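How Does a Train Know When to Stop?

Red means stop. You knew that one already! But who tells the train it's red, and how does the driver stop something that heavy? Read on, quick.
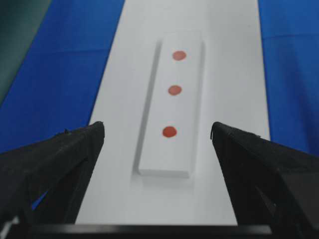 Three red dots in a row on a white block.

First thing: trains are bad at stopping

Really bad. A car can stop in a short bit of road. A train can't. Steel wheels on steel rails are smooth on smooth, so there isn't much grip. Great for rolling along. Not great for stopping.

A fast train going 60 miles an hour might need most of a mile to stop. Think how far that is. You'd get tired walking it.

So the driver can't just look out the window and hit the brakes when there's another train ahead. Too late by then. The driver has to know early. That's what signals are for.

Blocks

Railroads cut the track up into pieces called blocks. Not blocks you build with. A block is a stretch of track, maybe a mile long, maybe more.

The big rule: one train in one block at a time.

Say you're riding the line from Orden to Skovach. There are 7 blocks on the way. Your train is in block two. Another train is in block four. Block three is empty, so your train can go in, but slowly, because block four is taken. The signals tell the driver all of this with colors.

What the colors say

Lots of railroads use lights like these:

Green: go ahead, the next blocks are clear.
Yellow: slow down, get ready to stop at the next signal.
Red: stop. Don't go past.

Some places have extra ones. Two yellows, flashing yellow, a red with a green under it. Drivers have to learn them all and take a test. No guessing allowed.

How does the signal know?

This is the good part. The track tells it!

A tiny bit of electricity runs through the rails. It goes up one rail, through a switch called a relay, and back down the other. When the block is empty, the electricity gets all the way round and the signal can show green.

Then a train rolls in. Its wheels and axles are metal, and electricity loves metal. It takes the short cut through the wheels and never gets to the relay. The relay drops, click, and the signal turns red behind the train.

And if the power goes off, or a rail snaps? Same thing. No electricity at the relay, signal goes red. Railroad people call that "fail safe". If somthing breaks, the trains stop.

Before lights

Old signals were wooden or metal arms on tall poles. Arm straight out, stop. Arm tilted, go. A person in a signal box pulled a big lever and a long wire moved the arm. Hard work, especially in December with ice on the wire.

At the little station in Vidal the old levers are still there. You can pull one on a Monday if you ask at the desk. It's heavier than it looks. Use both hands.

What if the driver misses a red?

Many trains have a helper on board. It gets messages from the track and makes a loud noise in the cab when a signal is coming up. If the driver does nothing, the brakes come on by themselves. The train stops, everybody's coffee wobbles.

Some new lines hardly have lights by the track at all. The signal shows up on a screen in front of the driver. The line out to Zanham works this way. It has 206 little boxes fixed between the rails, and each one tells the train exactly where it is when it goes over the top.

Words to know

Block: a stretch of track for one train.
Relay: a switch worked by electricity.
Axle: the bar that joins two wheels.
Cab: where the driver sits.

Try it

Make a track on the floor with tape. Mark 3 blocks. Get two friends to be trains and you be the signals, with red, yellow and green paper. Remeber the rule, one train in one block! Now make the trains go faster and see how quick you have to be.

Stay off real tracks, always. Trains can't swerve.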